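January, late evening

Back from the listening night at Gomwood and I still can't decide whether I heard a piece of music or a man's refrigerator. The program said nine works for fixed media, lights down, no applause between them. I lasted through all nine. My back did not thank me for it.

I should write down what I thought before I read what other people thought, because I know how this goes. By tomorrow there will be posts about "deep attention" and "the grain of the room" and I'll start to remember having had a better time than I did.

The first two pieces ran together. If there was a seam I missed it. Low hum, a little rain, a train maybe, more hum. The notes claim the rain was recorded in three separate forests, and I'm sure it was, but rain on leaves is rain on leaves and nothing in the mix made me care which leaves. I have done the same thing myself, so I can say it. You drag a recorder through mud at five in the morning and then you can't bear to let the listener off without knowing about the mud. So it goes in the notes.

Third piece was the one everyone had come for, the long Bundgaard thing. Twenty-something minutes of a bowed metal sheet, slowed down, with a choir patch under it that I'd swear is a factory preset on the Noltex. People near me had their eyes closed. One was asleep, and I envied him. There is a moment toward the end where the low end drops out and you hear only the scrape at the top, very thin, and for that stretch I sat up. Then the choir came back. Why does the choir always come back?
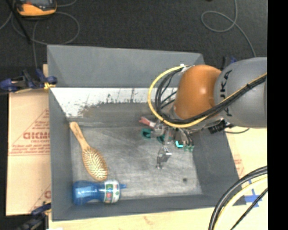 4 min read

Filed under: diary, listening, complaints

The middle of the evening I can barely put in order. Something with shortwave. Something with a child counting in a language I don't speak, which I find a cheap trick every time, and it worked on me a little every time, so I'm annoyed twice. A short one made from door hinges that was funny and knew when to stop. I'd have put that first. It got the least space in the program, one line, no forest.

The seventh was a duo for bass clarinet and tape, except the clarinet was also on tape, so I don't know what "duo" was doing there. Good sound, though. The breath before each note had been left in, and you could hear the pads closing. I wrote "keep the breath" on the back of my ticket, then found I'd written the same thing on the back of the last ticket, which was still in my coat.

About the speakers: the Dredum system was supposed to be the draw. Ring of them, sound moving overhead, all that. From where I sat, sound moved from the left to the slightly less left. I changed seats at the break and got it moving from behind me to behind me. Maybe there is one good chair in that room and the composer gets it. I asked at the desk and was told the experience is different for everybody. I'm sure it is. So is a bad haircut.

Coffee at the break was fine. Two kinds of cake, both dry.

What bothers me more, now that I'm home with my shoes off, is how much of it I'd already heard. I don't mean these pieces. I mean the moves. Slow fade up, rumble, something fragile on top, rumble, slow fade down. It used to feel like a risk to make a thing with no beat and no tune. Now it's as safe as a love song, and a love song at least has the manners to be over in three minutes. I'd like to hear one of these people start loud. Or start in the middle. Or use an edit you can hear.

And then the ninth piece, when I'd given up. Voice and a hand drum, hardly treated, a bit of tape hiss. Whoever made it let the singer miss a note and left it alone. I don't trust how much I liked it — I was tired and it was the last one, and I'd like anything that meant I could go home. I'll listen again in daylight on the small speakers and see if it holds up. My guess is half of it will.

My own piece is still stuck. I played the opening when I got in, quietly, and it is a slow fade up with a rumble. Cut the first two minutes. Saved it under a new name in case I lose my nerve.

Bus pass needs renewing.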